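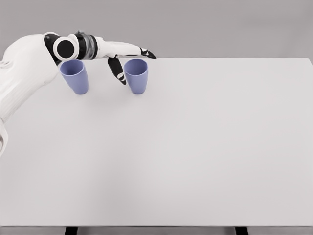
Re: [wemville-growers] Saving tomato seed — worth the bother?

> I've got a couple of Truvham plants that did better than anything else in my plot this year, and I'd love to have them again. Is it hard to save the seed? I looked it up and got lost in all the talk of fermenting. Also, can I keep seed from the Awad hybrids?

Oh, do it! I started four years ago with one ugly tomato and now I have over 400 seeds in jam jars in the hall closet, which is far more than my yard can use.

The fermenting part sounds worse than it is. Squeeze the seeds and jelly into a glass, add a splash of water, cover it with a paper towel, and leave it on a shelf for two or three days. It will smell bad. When there's a skin of mold on top, pour that off, rinse the seeds in a strainer, and spread them on a plate. (Please not on a paper towel — I spent a whole evening in July picking fuzz off mine.) Give them a good week to dry.

Pick fruit from your best plant, and let it get riper than you'd want for a sandwich. Truvham should come back true as long as it wasn't right up against another kind.

The Awad hybrids are a gamble. I grew out 36 seedlings from one and got every size and shape you can think of, including a little yellow one I now love more than the parent!

I'm happy to bring 40 packets of my own seed to the Grirkex Hall swap if people want them. Mostly red slicers, plus the yellow one. Does anyone have a good paste tomato to trade?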